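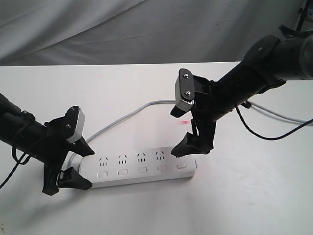
Farouk objects that courtesy training measures manners on the day and little else, and we share part of his doubt. The Vesik programme reported 2,820 staff trained in civil conduct, with fewer complaints by May. A fall in complaints may mean kinder offices. It may also mean that people stopped complaining, and the report gives us no way to tell the two apart.

Figure 6. White surface and gray fabric.

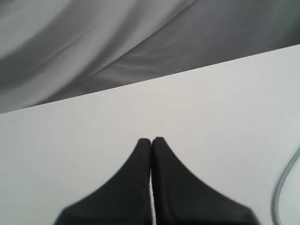
Nor do the self-ratings help much. Of the 650 staff who returned the form, most scored themselves 4 or 5 for respect towards others, and their managers were never asked. Zerouali and Soler treat these scores as proof of a change in character. We would want to see the same people rated by those who work under them, before the course and well after it, and neither set of ratings was collected.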